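Drolus Desk and Bench Mat, Dark Gray
Sold by Flundano Work Surfaces

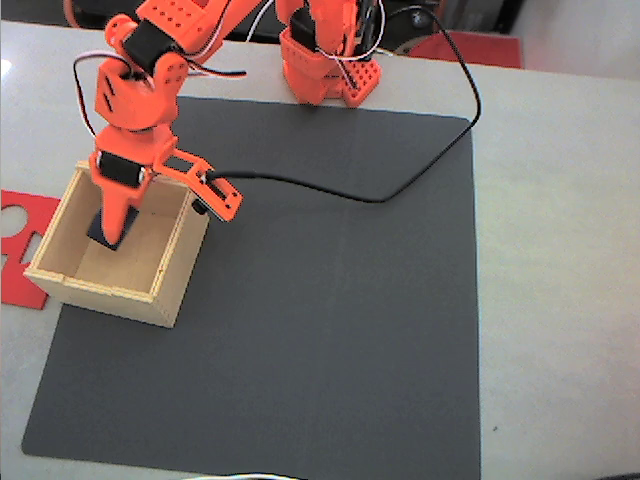 The Drolus is a one-piece mat for desks, hobby benches and packing tables. It lies flat out of the tube after a night under a few books – curl at the short ends may take longer in a cold room. The top face has a fine matte texture that cuts glare from overhead lamps. The underside is closed-cell rubber and grips painted, laminate and bare wood tops without adhesive.

Thickness: 3 mm
Top: woven polyester, heat bonded
Base: natural rubber
Edge: cut and sealed, no stitching
Color: dark gray only
Warranty: 2 years

Trimming
The mat can be cut to size with a sharp utility knife and a steel rule. Mark the rubber side, make several light passes and keep the blade upright. Cut edges do not fray, but they are slightly softer than the factory edge. Trimmed mats cannot be returned.

Care
Wipe with a damp cloth and mild dish soap. Dry flat. Acetone and paint thinner will lift the bond between top and base. The mat is not rated for soldering or hot glue; for that work use the Zuvow silicone pad, which can be placed on top of the Drolus.

New rubber has a noticeable smell for the first week. Airing the mat in a garage or on a covered porch shortens this.

Ordering
Single mats ship rolled in a 38-inch tube. Bulk orders of 500 or more are quoted separately and ship on pallets in November. Contact Shobha Chettiar in trade sales for lead times and sample swatches.

The earlier stitched-edge version is discontinued. Remaining stock is listed under clearance.

Page updated 2024-09-16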